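Subject: Re: [handheld-demo] Plug task, when does a demonstration begin?
Date: 29 November 2023

Gareth Mellor wrote:
> We at Staniforth have 1272 demonstrations now, and the policy still
> hesitates before it goes to the plug. Do you cut the start of each
> recording, or do you keep everything? And do you use one hand or two?

Dear Gareth, dear all,

we use two hands, also when one of them has little to do. In the Etlow set the left gripper takes the plug and the right one stays open until it is needed. I ask people to hold the free gripper over the table and not to put it down, so both hands have a track from the first moment to the last. 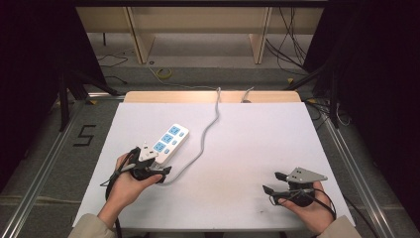 Plug in the left gripper at the near end of the power strip, right gripper open.

About the cutting – we cut less than before. In June we removed everything before the first closing of the fingers, and the result was a policy that did not know how to approach. Now we keep up to 8 seconds of approach, and we only remove the part where the person stands and waits. At 60 frames per second this waiting part was a big piece of our data, I am a little ashamed to say.

The difficult recordings are those where the gripper camera has almost nothing to look at. With a white table you get the two fingers, a soft shadow, perhaps a bit of cable at the border, and it is hard to say where the hand is going. 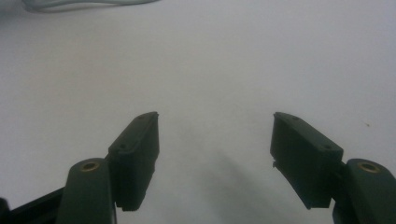 What we changed in Guteo

1. The label "approach" is given by a person and no longer by finger width.
2. A recording with over 47 seconds of approach and insertion together is looked at again by a second person.
3. The view from the head is used to decide, when the gripper view is not clear.

I did not try a table with a pattern yet. If somebody at Jekamholm did, I would be glad to read how it went.

With kind regards,
Piet

Filed under: Teaching by hand, Data cleaning

Recent threads
Finger pads, when to replace
Left and right tracks do not line up
Re: Remote control with delay
Naming of tasks in Guteo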